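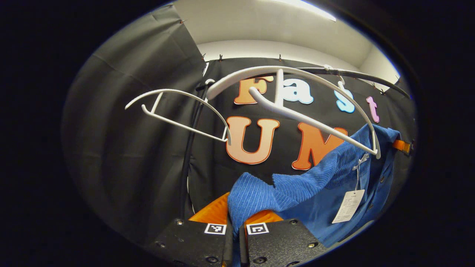

A blue garment with its price tag, and two white plastic hangers.

Swing tag

A swing tag (I grew up saying "hang tag," and both are fine) is the piece of paper or card that dangles off new clothes in a store. It usually carries the price, the size and a style number, and it comes off before you wear the thing, unless you're me on a Thursday morning.

Most are held on with a thin plastic fastener shot through a seam by a tagging gun. The older way was string and a small safety pin, and I still see that in the thrift stores around Drivencombe! Pins are kinder to knits.

Collecting them is a real hobby, by the way. The Asedbridge clothing museum has more than 2000, sorted by store, and the ones from Hosmont mills are my favorites (thick card, lovely lettering). My own pile fits in a shoebox.

See also: Care label, Tagging gun, Price sticker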